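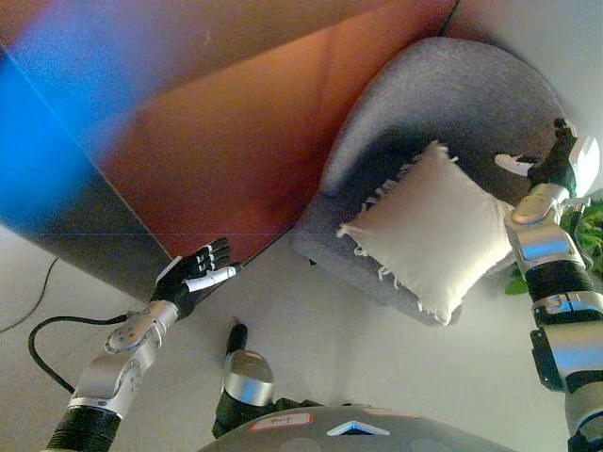 Herman Wattimena had rented the flat on Semero Street for the winter, and by January he still had no bed that he liked. He slept on the mattress the last tenant had left and spent his evenings in the front room with the radio on. The gray armchair was the only thing he had bought new. It had a rounded back that came around on both sides, and he kept a white cushion on the seat, one with a short fringe along its edges. His sister had sent the cushion from Thepsuriya with a note that said it was for his back. He never put it behind his back. He moved it to the floor when he sat down and returned it to the seat when he got up.

The chair had cost 259 at Filtano, delivery included. The driver would not carry it past the front door, so Herman took it up the stairs himself, one step at a time, with the seat against his chest. On the second landing the woman from 38 opened her door and watched him.

"Is that for you?" she asked.

"Yes."

"Just the one?"

"Just the one," he said, and went on up.

He thought about that later. He had not had anyone over since he moved in. If someone came, they would have to take the chair and he would have to stand, or sit on the windowsill, where the cold came in.

A week after that she knocked. Her name was on the mailbox downstairs but he had never read it. She had a letter for him that had been put in her box by mistake. It was from Rernine, where he used to work, and he could tell from the envelope that it was about the pension.

"You can open it," she said. "I don't mind waiting."

He asked her in. She looked at the chair and then at him. He picked up the cushion and held it, not knowing where it ought to go.

"Leave it," she said. "It looks nice there."

She sat down with the cushion behind her, the way his sister had meant it. Herman stood by the window and read the letter twice. Then he went to the kitchen to see whether there was any coffee.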